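Two grippers, one arm, same cubes

I spent most of July comparing two grippers for the arm in the back of the shop, and I said I'd write up what I found. Lionel Barbier asked for numbers, so there are a few of those too.

The first gripper is the parallel jaw that came with the arm. The second is the Wiladen, a two-finger adaptive design with linkages in the fingers, which I bought used from a place in Jelatville that was closing down its packaging line. It arrived with one fingertip pad missing and no cable. The cable took longer to sort out than anything else in this post.

Before mounting anything I wanted the task working in simulation. My controller is a Ronura, which is slow to start and picky about firmware, and I didn't want to debug my own code and the controller on the same evening. So the first week was all simulator. I used the stock hand, two cubes and a very short script: go above the cube, come down, close, lift, hold for 2 seconds, release.

I kept the rendering as bare as I could. No textures on the background and no shadows I didn't need. It runs faster and I only look at it when a number seems wrong.

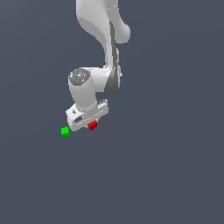 Do simulated grasp results carry over to the real gripper?

The ordering carries over better than the values do. If one approach angle beats another in simulation, it usually wins on the bench as well, but I wouldn't trust the success rate itself. Contact friction is the main problem. The simulator gives you one number for it, and a real rubber pad changes as it picks up dust.

The bench test was 200 grasps per gripper, with the cube moved to a new spot each time. I counted a grasp as good if the cube was still in the fingers at the end of the hold. The parallel jaw got 154. Most of its misses happened when the cube was rotated close to 45 degrees, so that the jaws closed on the corners and the cube either spun or popped out. Adding a wrist rotation before the descent would fix a lot of that, and I left it out on purpose so both grippers ran the same script.

I don't have a full count for the Wiladen. The replacement pad I cut from sheet rubber came unglued partway through, and I threw that run out. Up to then it was handling the rotated cubes better, and it was worse at picking up anything low, because the fingertips swing down as they close. I hit the table 6 times before I raised the approach height.

Other notes, mostly for myself:

The Ronura wants the gripper powered up before the arm. If you do it the other way you get a timeout and have to restart both.

The Bilgin adapter plate fits, but the bolts it comes with are too long for this wrist. I used shorter ones with washers.

Recalibrate the tool offset after every swap. I skipped it once and lost an afternoon.

For now the parallel jaw is back on the arm. Cubes are what it's good at, and cubes are what I have. I've ordered proper pads for the Wiladen and will rerun the whole set when they come, this time with the wrist rotation turned on for both. Lionel also wants me to try it with bottles.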